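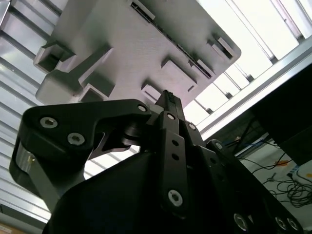 Zubaida Dhanial 不同意上一讲的说法：如果听众大多从单曲进来，听完一首就走，那么花两个星期去排曲序，对乐队来说还有什么实际好处？她认为先行单曲选对了，后面的顺序随便放，损失也不大。

这个意见放在讲义开头，本讲的内容大部分可以看作对它的回答。先说结论：单曲和曲序要放在一起决定，分开处理时两边都容易出问题。她说的后半句在某些唱片上成立，第五节会讲到是哪些唱片。

第四讲　摇滚专辑的曲序与先行单曲

一、本讲范围

前几讲讲了编曲、分轨录音和混音。到混音结束为止，每首歌都是单独处理的，工程文件也各放各的。从这一讲开始，处理对象变成整张唱片。需要决定的事情有：哪些歌收进去，按什么顺序放，歌与歌之间留多长的空白，哪几首在唱片出来之前先放出去，先后次序如何。

母带处理在下一讲。不过曲序没有定下来，母带工程师没办法开工，所以两讲之间有重叠，重叠部分在这里只提一下。

课上一直使用同一个案例，即 Clurngate 乐队的专辑《Dorkent》。录音在 Quezada 录音棚完成，制作人 Eglė Jankauskaitė，母带 Jad Sayegh，由 Fedon 发行。乐队的吉他手 Panagiotis Athanasiadis 保留了讨论曲序时的全部笔记，并同意课上使用。笔记的复印件在资料夹里，请不要外传，里面有几首没有发表的歌的歌词。

二、几个要先分清的词

先行单曲：专辑发行之前公开的歌。可以有实体版本，也可以只在网上公开。

主打：宣传上着力最多的歌。多数情况下它就是某一首先行单曲，但也有唱片把主打留到发行当天才公开。学生作业里经常把这两个词混用，写作业时请分开。

试听曲：英文里常叫 promotional single 或者 teaser track，公开出来给人听，不送电台，也不一定拍录像。乐队拿它来测反应，或者用来填两首正式单曲之间的空档。

歌词视频与正式录像：歌词视频制作周期短，费用低，常常在歌曲公开当天就放出。正式录像要晚一些。一首歌先有歌词视频，隔一段时间再出正式录像，等于公开了两回，排日程时应当按两个节点来算。

曲序：英文 sequencing。包括歌的先后，也包括间隔、交叉淡入淡出、以及黑胶的翻面位置。只给出一个歌名列表，不算完成了曲序。

曲目表：印在封底的那个列表。它和曲序通常一致，但隐藏曲、不单独标注的过门、并入下一首的引子，都会让两者有差别。

三、从录完的歌里选

乐队录完的歌一般多于唱片收的歌。多出来的部分去处不同：有的做单曲的附加曲，有的给某个地区版本，有的放进抽屉。选歌的时候，常见的几种依据如下。

第一种是按完成度。混音还没让人满意的歌先拿掉。这个办法省事，缺点是完成度高的歌往往彼此相像，因为乐队最熟练的写法也最容易录好。只按这个标准选，得到的唱片听起来很整齐，到后半段就分不清哪首是哪首。

第二种是按速度和调。把所有候选歌的速度、调、定弦、时长写在一张表上，看分布。重型摇滚乐队很容易整张唱片都在降 D 或者更低的定弦上，速度也集中在中慢速。表上一旦看到某一格挤了很多首，就要考虑拿掉其中一首，哪怕单独听它很好。

第三种是按题材。歌词集中写一件事的唱片，抽掉一首可能会断；歌词各写各的唱片，抽掉哪首都可以。这一点要问写词的人，别人替他判断容易出错。

《Dorkent》的情况属于第二种。Eglė Jankauskaitė 做了这样一张表，发现有 4 首歌都用同一种定弦，都是中速，前奏都从单把吉他开始。乐队自己没有注意到，因为这些歌写作时间隔得很远。最后的处理是拿掉一首，另一首把前奏剪掉，直接从鼓进。剪前奏是在混音之后做的，只动了开头，没有重录。

请注意这个顺序：先有表，再有决定。单凭印象讨论的时候，每个人都会护着自己写的那首，讨论时间会很长。

四、专辑开头

第一首的作用是告诉听众这张唱片的音色和力度在什么位置。它不需要是最好的一首，也不需要是最响的一首。常见的做法分两类。

甲类，直接进入。第一首在开头几秒之内全员进齐，音量一次到位。优点是清楚，缺点是后面的歌很难再往上走，只能靠密度和速度的变化来维持。速度快、歌短的唱片适合这样开。

乙类，逐步进入。用反馈声、环境声、单件乐器或者一段器乐引子开始，过一段时间主歌才来。优点是留出了空间，缺点是在流媒体上有一部分人等不到主歌就跳过去了。如果引子很长，可以把它单独切成一轨，让跳过的人直接落到第二轨的开头。这样切的时候，两轨之间必须无间隔，交付文件时要写明，否则有些播放软件会插进一小段空白。

先行单曲放不放第一首，意见不一。放第一首的理由是：听众已经熟悉，打开唱片马上认得出来。不放第一首的理由也是听众已经熟悉，打开新唱片听到的却是旧歌。Panagiotis Athanasiadis 的笔记里，这个问题占了好几页。乐队的决定是第一首用一首没有公开过的歌，先行单曲放在第二首。这个位置在重型摇滚唱片里很常见，可以当作默认做法，有理由时再改。

第三首往往被忽略。前两首的位置大家都会争，到第三首已经没有人争了，结果放进去的常常是一首没地方放的歌。听众却往往在第三首左右形成对唱片的看法。作业里请单独写一段，说明你的第三首为什么在那里。

五、中段与后段

中段的主要问题是疲劳。失真吉他占据的频段宽，连续听下去，耳朵会变得迟钝，后面的歌会显得比实际平。混音师单独听每一首时发现不了这个问题，只有按顺序连着听才听得出。缓解的办法有几种：

放一首箱琴或者清音为主的歌。位置多在中间偏前。不要因为它安静就放到最后，那样它前面的那一大段没有得到任何休息。

换一首三拍子或者六八拍的歌。音色可以不变，律动变了，听觉上也算休息。

换主唱。两个人都唱的乐队，可以把另一位主唱的歌放在这里。两个人长期叠唱的乐队，可以找一首只有一个人唱的。

缩短时长。在两首很长的歌之间放一首短歌，效果明显。两首长歌连放则要慎重，尤其是结尾都有反复段落的时候。

后段一般比前段自由。听到这里的人多半愿意听下去，所以结构复杂的、时间长的、没有明显副歌的歌，可以往后放。有一种说法认为后段是用来放弱歌的，课上不采用这种说法。如果一首歌弱到需要藏起来，应当回到第三节，把它拿掉。

最后一首通常有两种选择：收下来，或者停在高处。慢歌收尾是惯例，用得太多以后反而不容易有效果。停在高处的唱片，结尾处理要干脆，最后一个音的衰减留多长，需要反复试听。《Dorkent》的最后一首是全员齐奏后突然停住，余音里能听到军鼓的响弦还在动。Jad Sayegh 问过要不要把响弦的声音去掉，乐队要求保留。

现在回到开头的意见。后面的顺序随便放、损失也不大，这个判断对哪些唱片成立？大致是这几类：歌曲之间风格差距很小的；每首都短、听众习惯随机播放的；把陆续公开的单曲收集起来、新歌很少的。最后这一类，听众对每首歌已经有了自己的顺序，唱片上的顺序很难改变它。除此以外，曲序影响听众会不会听到后段，而后段的歌不会有单曲的宣传，只能靠前面的歌把人带过去。乐队做巡演的时候，后段的歌能不能进演出曲目单，也与此有关。

六、间隔

间隔是指前一首的声音结束到后一首的声音开始之间的静音。数字文件里，静音一般加在前一首的末尾，这样跳到下一首时能马上出声。

决定间隔的长短，靠听，不靠公式。可以参考的是：

前一首速度快、后一首速度也快，间隔可以短。有些乐队让后一首的第一拍正好落在前一首拍子的延续上，听起来像没有断。这种做法对速度相近的两首有效，速度差一点点的时候反而别扭。

前一首结束得很重，后一首开得很轻，间隔要长。耳朵需要时间恢复，否则后一首开头的细节听不见。

调的关系很近而音色相似，间隔也要加长，否则后一首容易被当成前一首的尾段。

《Dorkent》的第二首与第三首之间，最初的间隔是 800 毫秒，连续听了几遍，鼓手觉得像抢拍。改成 3 秒之后，又觉得像机器出了故障。后来用的长度在两者之间，由 Jad Sayegh 在母带阶段当场定下。笔记里没有写具体数字，课上放的时候大家可以自己量一下。

试间隔的时候，不需要把整首歌放完。从前一首的最后一次副歌开始放，到后一首的主歌进来为止即可。但是最后一遍必须从头到尾完整地听，中间不停，不看屏幕。看着波形听，人会提前知道声音什么时候来，对间隔的判断会偏短。

七、黑胶的翻面

发行黑胶的唱片，要在中间找一个断点。断点的要求有两个：两面的时长接近；断点前后各有一首能够作结尾和开头的歌。

时长接近是物理上的要求。单面越长，刻纹越密，可用的音量越低，低频也要收。两面时长相差很大，翻过来以后音量会有变化。此外，越靠近内圈，线速度越低，高频损失和失真越明显。因此每一面的最后一首最好不要是镲片很多、齿音很重的歌。把安静的歌放在内圈，是老办法，现在仍然适用，只是底噪要注意。

如果按数字版的曲序找不到合适的断点，可以为黑胶另排一个顺序。Fedon 一般不主张这样做，理由是封面、歌词内页和网上的曲目表都要跟着改，容易印错。《Dorkent》没有另排，办法是把原定的第五首和第七首对调，对调之后断点正好落在慢歌后面。数字版也跟着改了。乐队事后觉得数字版也更顺，这一点可以算意外的收获，不能当作规律。

双张黑胶有三次换面，要求更多，本讲不讲。

八、先行单曲怎样选

选先行单曲，参加的人多，各方看重的东西不一样。发行方看重副歌出现得早不早、能不能上电台。乐队看重它能不能代表整张唱片。制作人往往看重哪一首混得最好。三方推出的歌常常是三首不同的歌。

下面这些问题可以帮助讨论：

这首歌单独听，能不能听懂。有些歌需要前一首的铺垫，离开唱片就显得没头没尾，不宜先放。

这首歌会不会造成误会。整张唱片都很重，先放唯一的一首抒情歌，听众会以为乐队变了方向，等唱片出来又会觉得受骗。反过来也一样。变化确实存在的时候，应当让先行单曲把变化带出来。

这首歌要不要做电台版。时长太长、前奏太长、歌词里有不能播的词，都需要另做版本。另做版本要在混音阶段提出来，等到母带做完再剪，接缝处容易听出来，尤其是有长混响的地方。

先放了这首，后面放哪首。第一首与第二首先行单曲之间要有差别，使人知道唱片里不止一种歌；又不能差得太远，让人弄不清这是怎样的一张唱片。

乐队换过主唱或者停了很久再出唱片的时候，第一首先行单曲要承担的事情更多，听众会拿它和以前的作品比。这时宜选与旧作有明显联系的一首，把走得最远的歌留在唱片里。这是课上的意见，同学们可以举反例。

九、公开的日程

日程从发行日往回排。唱片工厂的交货时间最长，最先确定；其次是正式录像；再次是封面和曲目表的公开；最后才是每首歌放出的时刻。

一个常见的日程，按先后写出来是这样：

公布录音完成。只发消息，不放音乐。

放出第一首先行单曲，附歌词视频或者静态画面。同时公布专辑名。专辑名有时更晚公布，个别乐队拿它做猜谜，这样做的时候要保证发行方、经销商的网页不会提前漏出来。

公布发行时间、封面和曲目表，开始预订。

第一首的正式录像。

放出第二首先行单曲。

第二首的正式录像，或者一首试听曲。

全专辑试听。这一步现在做的人少了，有些乐队仍然保留，办成线下试听会。

发行。

各步之间的间隔没有统一标准。太密，后一步会把前一步盖掉；太疏，听众会忘记。预订开始以后不宜有很长的空白。第一首先行单曲放出之后如果反应平平，不要急着提前放第二首，先看它在现场演出中的反应再定。

先放出去的歌越多，唱片发行那天剩下的新歌越少。一张十首左右的唱片，放两首比较稳妥，放到一半以上，就要考虑发行那天还有什么可以给人听。这也是曲序要和单曲一起考虑的原因：如果先行单曲在唱片上全部集中于前段，听众从头听起，很长时间都是听过的歌。把它们隔开，中间夹没有公开过的歌，情况就不同。

《Dorkent》放了两首先行单曲，分别在第二首和第六首。第二首先行单曲原先定的是另外一首，录像的分镜都写好了，后来因为它在曲序上紧挨着第一首先行单曲，才换掉。换掉的那首现在是专辑第三首。

十、怎样看预订和试听的数字

这部分讲得很短，因为数字分析另有课程。

Fedon 给课上提供了一个数字：预订页面开放后的第一个月，《Dorkent》的限量黑胶预订数为 1,424 张。单看这个数字，得不出什么判断。需要知道它与乐队上一张唱片同期的比较，需要知道有多少是在第二首先行单曲之后订的，还需要知道限量版与普通版的价格差别。这些资料我们没有，因此作业里请不要用这个数字去证明某个曲序好或者不好。曲序的影响要等唱片出来、有人完整听过以后才看得到，预订的人买的时候还没有听过顺序。

逐曲播放次数在发行以后可以看到。几乎所有唱片都是前面高、后面低，中间在先行单曲的位置有凸起。比较有用的是看凸起后面那一首：如果它也比邻近的歌高，说明有人听完单曲以后没有走。

十一、课堂练习

资料夹里有《Dorkent》全部候选歌的粗混版本，包括没有收入专辑的。文件名用字母编号，与最后的曲序无关。已经听过成品的同学，请尽量不要参考成品。

练习分组进行，步骤如下：

先各自听一遍，做出第三节所说的表，写明速度、定弦、时长、前奏由什么乐器开始、结尾是停住还是淡出。

小组对表，去掉不收的歌，写下去掉的理由。理由要落到表上的某一项，或者落到歌词，不接受“感觉不合适”。

排出曲序，标明黑胶的断点，并写出两面的时长。

指定两首先行单曲，说明先后。

做一个连续播放的文件，间隔按自己的判断处理。只要求相邻两首之间的过渡部分，每处从前一首最后的副歌放起。

书面部分回答这几个问题：第一首属于甲类还是乙类；第三首为什么在那里；哪一处间隔改动次数最多，改动前后有什么不同；如果发行方要求把你们的第二首先行单曲换成另外一首，曲序要不要跟着变。

评分时不比较你们的曲序与成品是否接近。上一届有一组把成品的最后一首放到了第一首，去掉了突然停住的结尾，接上另一首的鼓，得到的开头很有道理。Eglė Jankauskaitė 听过这个版本，只说鼓进来得稍早。

十二、几点补充

关于淡出。淡出的歌后面接淡入的歌，中间会有一段听不清内容的低音量，车里听尤其明显。两首都要保留淡变时，把间隔缩短，或者让两者重叠。

关于隐藏曲。CD 时代常在最后一首后面留很长的静音，再放隐藏曲。流媒体上这样做会让最后一首的时长变得很怪，听众多半直接跳走。现在有隐藏曲的唱片，多数只在实体版本里保留。

关于不同地区的附加曲。附加曲放在最后一首之后，等于改了结尾。精心安排的结尾后面再来一首轻快的歌，效果常常不好。能够争取的话，把附加曲放到另一张碟上；争取不到，至少把结尾后的间隔加长。

关于版本管理。曲序讨论中会出现很多版本，请在文件名里写版本号，不要写“最终”。《Dorkent》的笔记里有一版叫“最终”，后面还有五版，Jad Sayegh 收到的第一份就是错的那一份，幸好他在开工前来电话核对了曲目。

关于听音环境。排曲序时至少换两种设备听，其中一种应当是普通耳机。监听音箱上觉得合适的间隔，戴耳机听可能偏长，因为房间的余响没有了。

下一讲请带上各组的曲序文件，我们从响度开始讲，会直接用你们的文件来比较。

授课与讲义：Achilleas Mavromatis

最后更新：一月
联系方式：请通过课程信箱与授课教师联系　|　讲义版权归授课教师所有，仅供选课学生使用　|　返回顶部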